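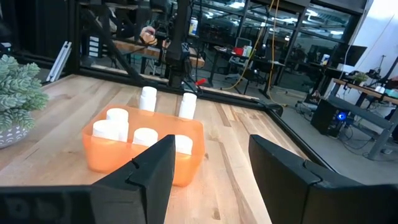 May, 16:28
Posted by Gilang Tambunan

Ticket 3051 - Trarnik cell, tub packing job stops mid pick

Arm goes for the next white container, hovers, then drops out with "target lost". Happens on the side view only. Wrist view fine, tub and containers all there, confidence never under 90. So not the wrist cam, not the lens, not the light.

Tried so far:
- restarted the Talpur vision service. No change
- reseated wrist cam lead, both ends. No change
- rolled back to last week's Kemholm config. Worse, wouldn't home. Put it back
- swapped side cam port on the hub. Same

Then I opened the side cam feed full size, should of done that first. Pot right in front of it. Big grey one with the succulent. Tracker can't find the orange tub in that view at all so it keeps falling back on the last good position and then times out.
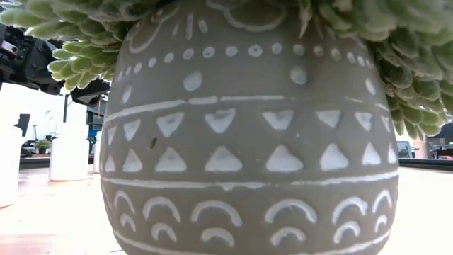

Side cam, gripper on the left by the leaves, tub not in view

More worried about the arm than the picking tbh. In that view the fingers are up by the foliage. Can't tell from one camera how much gap there is. The pot isn't in the collision map, I checked, map has the table and the rail and nothing else. If it takes the wide path back to home I don't trust it to clear.

Pressed stop, arm to manual, jogged clear at slow speed. Job is on hold, please DON'T resume from the panel, it picks up the old path.

Asked Gerkitz support if the tracker can be made to fault straight away when a view is blocked, insted of waiting out the retries. 4 retries is too many with the arm live. No reply yet. 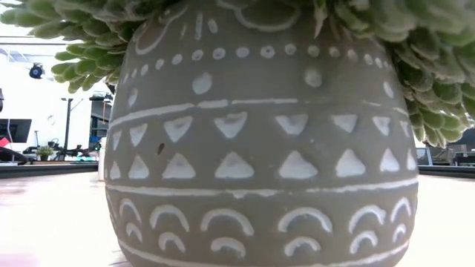 Crisanto Calimlim
Cell technician

Picked this up from Gilang. Feed checked again, no arm in view now, pot still filling it. Agree with the hold.

To do before it runs:
- pot out of the side view, then redo the side cam calibration
- retries down to 1
- dry run with no containers, slow, hand on the stop

Wrist cam log attached, 28 lines, the last few are the ones to read. Leaving priority at high. Status: open, waiting on Gerkitz.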